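Plindeo recrute : relecteur ou relectrice de règles de jeu, coordination des traductions

CDI, temps partiel à 80 %, Villeurbanne
Poste à pourvoir en mars

L'entreprise

Plindeo édite des jeux de société en français, en allemand et en anglais. Le catalogue va du petit jeu de cartes familial au jeu de gestion en grande boîte. Nous publions peu de titres chaque année et nous gardons longtemps les anciens, ce qui suppose de rouvrir régulièrement des livrets écrits il y a longtemps, parfois par des personnes qui ne travaillent plus chez nous.

Le premier tirage d'un jeu est en général de 2 000 exemplaires par langue. À cette échelle, une erreur dans un livret coûte cher : il faut imprimer un feuillet correctif, rouvrir les boîtes en stock et répondre aux joueurs pendant des mois. Jusqu'ici, la relecture était partagée entre les chefs de projet. Nous créons un poste pour que quelqu'un s'en occupe du début à la fin.

Le poste est rattaché à Horacio Lucero, responsable éditorial.

Vos missions

Relecture des règles en français. Vous intervenez sur le livret à trois moments : à la réception du manuscrit de l'auteur, après la mise en page, puis sur les épreuves de l'imprimeur. Vous vérifiez la langue, mais surtout la logique du texte : ordre des étapes, cas non prévus, termes employés dans deux sens différents, exemples qui contredisent la règle. Vous avez le droit de demander une réécriture complète d'un chapitre et on attend de vous que vous le fassiez quand il le faut.

Relecture des cartes, plateaux et aides de jeu. Pour Sultov, notre prochaine grande boîte, il y a 341 cartes avec du texte. Les formulations doivent être identiques d'une carte à l'autre quand l'effet est identique. Nous avons un tableur pour cela. Il est à reprendre.

Suivi des traductions. Nous travaillons avec des traducteurs indépendants pour l'allemand et l'anglais. Vous préparez les lots, transmettez le glossaire, répondez à leurs questions et contrôlez à la livraison que rien ne manque. On ne vous demande pas de traduire vous-même. Holzer, notre distributeur pour les pays germanophones, relit de son côté et envoie ses remarques dans un fichier commenté ; c'est vous qui les triez et les faites suivre.

Tests de lecture. Avant chaque impression, nous faisons lire le livret à des groupes qui ne connaissent pas le jeu et qui doivent commencer une partie sans notre aide. Vous assistez à ces lectures et vous prenez des notes. Vous n'intervenez pas pendant la séance, même si le groupe se trompe. Le compte rendu est à remettre au chef de projet avant la séance suivante.

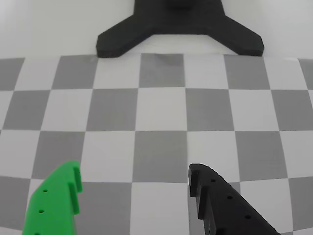

Les groupes sont recrutés par l'équipe animation, vous n'avez pas à vous en charger. Il peut en revanche vous être demandé de rédiger le court questionnaire distribué à la fin. Les séances ont lieu en fin d'après-midi et se terminent au plus tard à 20 heures. Les heures faites après 18 heures sont récupérées.

Questions des joueurs. L'an dernier, nous avons reçu 466 questions de règles par courriel. Une bonne partie portait sur Padgate, dont la phase de commerce est mal expliquée dans la première édition. Vous répondez à ces questions avec l'auteur du jeu quand c'est nécessaire, et vous tenez à jour la foire aux questions de chaque titre. Une réponse donnée à un joueur vaut pour tous les autres : elle doit donc être archivée, avec sa date et le nom de la personne qui l'a validée.

Rééditions. Lorsqu'un titre est réimprimé, vous rassemblez les corrections à apporter et vous en vérifiez l'intégration. La nouvelle édition de Padgate sera votre premier dossier. Le livret est à réécrire pour moitié et l'auteur est d'accord sur le principe.

Ce qui ne fait pas partie du poste

La mise en page est assurée par notre graphiste. Les textes commerciaux (dos de boîte, fiches boutique, lettre d'information) sont écrits par le service communication ; vous les relisez si le planning le permet. Vous ne choisissez pas les jeux publiés et vous n'êtes pas chargé d'en équilibrer les mécanismes, même si vos remarques seront lues.

Profil recherché

Vous avez déjà exercé un travail de relecture, de correction ou de rédaction technique. Le secteur importe peu : édition scolaire, notices, presse, documentation logicielle, textes juridiques. Une formation de correcteur est appréciée, elle n'est pas exigée.

Vous maîtrisez l'orthographe et la typographie françaises.

Vous lisez l'anglais sans difficulté. L'allemand est un vrai plus, les échanges avec Holzer se faisant en anglais faute de mieux.

Vous savez utiliser un tableur au-delà de la saisie, et annoter proprement un PDF. Le reste de nos outils s'apprend sur place.

Vous jouez, au moins un peu. Il n'est pas nécessaire de connaître notre catalogue ni de suivre l'actualité du jeu. Quelqu'un qui se souvient encore de ce que c'est que d'ouvrir un livret pour la première fois nous intéresse autant qu'un joueur très expérimenté.

Vous écrivez des courriels clairs et courtois, y compris à une personne mécontente.

Conditions

Contrat à durée indéterminée, avec période d'essai de deux mois.
Temps de travail de 80 %, réparti sur quatre jours. Le jour libre est fixé ensemble à l'embauche.
Rémunération selon la grille de l'entreprise, communiquée dès le premier entretien.
Titres-restaurant et mutuelle, prise en charge de l'abonnement de transport selon les règles en vigueur.
Télétravail possible jusqu'à deux jours par semaine après la période d'essai, hors semaines de tests et semaines de bouclage.
Un exemplaire de chaque jeu publié.

Les semaines de bouclage sont chargées, il faut le savoir. Elles tombent surtout avant l'été et à l'automne. Les congés sont difficiles à prendre à ces moments-là et libres le reste du temps, sous réserve d'un délai raisonnable.

Lieu de travail

Les bureaux de Plindeo se trouvent à Villeurbanne, à dix minutes à pied du métro. Local vélo dans la cour. Le poste de relecture est installé dans la pièce du fond, côté rue, avec un bureau individuel, deux écrans et une armoire pour les épreuves papier. Nous relisons toujours le dernier jeu d'épreuves sur papier. Il y a une petite cuisine commune, et la ludothèque interne est ouverte à toute l'équipe.

Les locaux sont accessibles en fauteuil roulant, à l'exception de la réserve du sous-sol, où vous n'aurez pas besoin d'aller. Si vous avez besoin d'un aménagement pour le poste ou pour l'entretien, indiquez-le dans votre message.

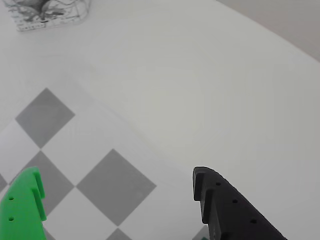

La grande table blanche.

Déroulement du recrutement

Les candidatures sont lues au fur et à mesure par Horacio Lucero. Les personnes retenues reçoivent un exercice à faire chez elles : deux pages de règles à annoter, tirées d'un manuscrit volontairement non corrigé. L'exercice prend une heure et demie et il est rémunéré forfaitairement, quelle que soit la suite donnée. Nous regardons les questions que vous posez à l'auteur davantage que le nombre de fautes trouvées.

Suit un entretien dans nos bureaux avec Horacio Lucero et un chef de projet. On y reprend l'exercice ensemble, puis on parle du poste. Un second échange, plus court, peut avoir lieu à distance avec la direction. Il n'y a pas d'autre étape.

Toutes les personnes ayant rendu l'exercice reçoivent une réponse et, si elles le souhaitent, un retour sur leurs annotations.

Pour postuler

Envoyez un CV et quelques lignes de présentation par le formulaire de la page Recrutement de notre site, en choisissant l'intitulé « Relecture ». La lettre de motivation classique n'est pas nécessaire. Répondez en revanche à cette question, en une demi-page au maximum : quel est le dernier mode d'emploi, règlement ou livret que vous avez trouvé mal écrit, et qu'auriez-vous changé en premier ?

Merci de préciser :
votre date de disponibilité ;
les langues que vous lisez ;
le jour de la semaine que vous souhaiteriez garder libre, si vous avez une contrainte.

Les candidatures à temps plein ne pourront pas être étudiées pour ce poste. Les indépendants qui souhaitent proposer leurs services en traduction peuvent écrire par le même formulaire, intitulé « Traduction » ; leurs coordonnées seront conservées pour les prochains titres.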